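3.2 Packaging cues and the judgment of portion size

The second part of the study looked at how people judge the amount of food in a packet they have not opened. Earlier work by the authors had been limited to boxed cereals and biscuits, where the contents are hidden and the buyer has only the printed weight and the size of the box to go on. Savory snacks sold in soft bags raise a different problem. The bag holds air as well as food, its shape changes when it is picked up, and many makers now print or cut a window into the front so that part of the contents can be seen.

Participants were recruited in two towns, Certhorpe and Furnival, through notices in public libraries and adult education centers. Of the 208 people who completed the first questionnaire, 113 agreed to attend a tasting and judgment session. Sessions were held in the early evening, after work but before the usual time of the main meal, and each lasted less than an hour. Participants were asked not to eat during the afternoon. Those who reported an allergy to shellfish, wheat or milk took part in the judgment task only and were not offered any food.

The packets were chosen by Radwa Badawi and Leena Valtonen from shops near the two sites. The aim was to cover the range of flavors and shapes that a household might buy in an ordinary week, including sticks, rings, puffs and flat crisps. Packets with a price mark or a special offer printed on the front were left out. Each packet was judged on a laid table, as pilot work had shown that people gave less careful answers when the same packets were placed on a bare desk.

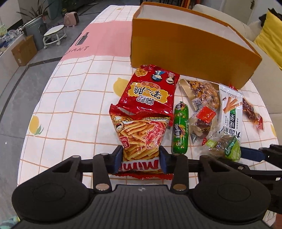
Page last changed: Friday, 16:40
Figure 4. Shrimp-flavored snack sticks in a bag with a clear window, with the patterned tablecloth.

Three questions were put for each packet. The first asked how many people the packet would serve if it were shared before a meal. The second asked how full the participant believed the packet to be, on a scale running from "nearly empty" to "completely full." The third asked whether the participant would expect to finish the packet alone in one sitting. Answers were given on paper. Participants could return to an earlier answer and change it, and the changed answer was the one used in the analysis. In total, 3450 separate judgments were entered after incomplete sheets had been removed.

Packets with a window were judged to be fuller than those without. The effect held at both sites and did not depend on the age of the participant. It was strongest for stick-shaped snacks and weakest for flat crisps. Tudur Jenkins, who coded the written comments, notes that participants often treated the visible part of the contents as a fair sample of the whole, even where the window took up only a small part of the front. Several comments referred to the food being "right up against" the film.

Illustrations had a smaller and less regular effect. A drawing of the main flavoring, such as a shrimp, a tomato or a piece of cheese, did not change the judgment of fullness. It did raise the number of people the packet was expected to serve, though only at Furnival. Cartoon figures were linked with a lower expected number of servings. The comments suggest that some participants read such figures as a sign that the product was meant for a child's lunch, and therefore for one person. This reading was not tested directly and should be treated with care.

The printed net weight was mentioned in very few comments. When asked at the end of the session, most participants said that they knew where to find it but did not usually look. This agrees with the household diaries reported in Section 2, in which weight was recorded far less often than price or flavor.

Two limits of the design should be noted. All participants were volunteers with an interest in food, and their habits may differ from those of other shoppers. The packets were also real products, so window size, color and illustration could not be varied one at a time. Hatem Tazi and Hülya Akbulut are preparing a further set of plain test packets, under the working title Cilari, in which the window alone will change. Sessions with these packets are planned for March at the Certhorpe site, using the same three questions and the same answer sheets.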